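Setting Up the Sowerby Two-Arm Kit for Block Sorting

Sowerby sells its two-arm bench kit as a box of parts with a short printed guide. The guide covers bolting the arms down and loading the software. It stops there. It says very little about getting both arms to share one table, and that is the part most new owners ask about. These steps pick up after the software is loaded and end with a working sort, where small blocks go from a pile into a bowl.

I have had the kit on a bench at Usmont since May. The settings below are the ones I still use. Your numbers may come out a little different if your rail is longer than the standard one.

What you need

The kit with both arms and both grippers
The hex keys that come in the parts bag
A steady table
A bowl with a rounded rim
A handful of wooden toy blocks, small enough for the gripper to close on
A laptop running the Tistari control program, version 3 or later

Step 1. Check the base plates

Both arms fasten to the rail at the front of the table. Tighten the mounting screws on one plate, then the other, and go back to the first one again. Push each arm gently from the side at the elbow. If the base rocks, loosen the plate, slide it until it sits flat, and tighten it again. A loose base will pass the self-test and still miss the blocks.

Step 2. Route the cables

Turn the power off first. Move each arm by hand through its full reach and watch the cable at the elbow. It needs enough slack to follow the arm without pulling tight, but it should not hang low enough to drag over the blocks. The ties in the kit are fine for this. Leave them one notch loose at the joint.

Step 3. Set the home positions

Open Tistari and choose Home from the arm menu. Do the left arm first. Raise the gripper 130 millimeters above the table and save. Do the same for the right arm. The program will let you save two home positions that touch each other, and it gives no warning. Look at the arms before you press Save.

Step 4. Draw the shared zone

This is the setting that matters most. The shared zone is the area both arms are allowed to enter, and only one arm may be inside it at a time unless you turn on Pair mode. Keep it small to start with. I drew mine over the middle of the table, where the blocks go, and gave the bowl to the right arm alone. Leave Pair mode off until the sort runs well with single moves.

Step 5. Lay out the table

Put the blocks in a loose pile in the center. Set the bowl to the right of the pile, close enough that the right arm can reach over the rim without stretching out flat. Other objects can stay on the table. The kit is meant to work around clutter, and it is useful to find out early how it copes.

Step 6. Teach the pick

Select the right arm and press Teach. Guide the gripper down over one block until the fingers are on either side of it, then close. Lift, carry it over the bowl, and open. Save the move with the color of the block as its name. Repeat this 9 times with blocks of the same color in different spots. Fewer will work, but the arm gets worse at finding blocks that lean against each other.

Start with one color. I used light blue. Add a second color only after a full run with the first.

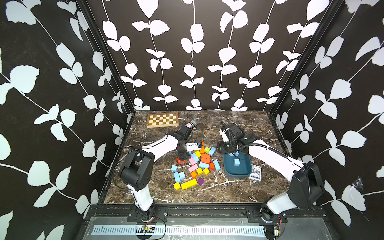
Sze-wing Hsiao: I would add a note about gripper speed here. Mine was knocking blocks off the rim of the bowl at the factory setting, and I lost an evening to the pick settings before I tried slowing the release. I also think one color is too easy a test for a kit at this price. Try two colors that are close to each other and see how it does.

The speed point is a good one and I have added it as Step 7. On color, the kit had trouble telling orange from red under a warm lamp when I tried it. A plain white lamp fixed most of that.

Step 7. Slow the release

Go to Gripper, then Release, and drop the speed by two steps. Set the open height so the fingers clear the rim but stay low over the bowl. A block let go from too high can bounce out.

Step 8. Teach the left arm

The left arm can be taught to hold an object or to spread the pile. Holding is easier. Close the gripper on something with a handle, lift it clear, and save the pose. For spreading, keep the fingers closed and make short, slow passes through the blocks. Do not run a spread while the right arm is picking.

Step 9. Run the sort

Press Run and keep a hand near the stop button. Watch the first full cycle without touching anything. If an arm freezes at the edge of the shared zone, it is waiting for the other one to leave. When the wait never ends, one of the home positions is inside the zone. Go back to Step 3.

Common problems

Arm stops halfway down: check the cable at the elbow, then restart the arm from the menu.
Gripper closes beside the block: repeat Step 1, then teach the pick again.
Bowl slides: put a thin rubber mat under it.
Program loses an arm: unplug that arm's data cable at the board and plug it back in with the power off.

Is it worth buying?

For a school or a small workshop, yes, with some patience. The arms are solid and the spare fingers are cheap. The printed guide needs work. The Stullero kit has a better guide, but it comes with a single arm, and adding another means buying a second controller. If you only want to move blocks into a bowl, one arm is enough. The Sowerby makes sense when you want one hand to hold something and the other to do the picking.

Marcelino Iglesias
December 2021

Related articles
Changing the Fingers on a Sowerby Gripper
Tistari Menus Explained
Stullero Single-Arm Kit: First Setup
Choosing a Lamp for Your Bench
How to Save and Share a Taught Move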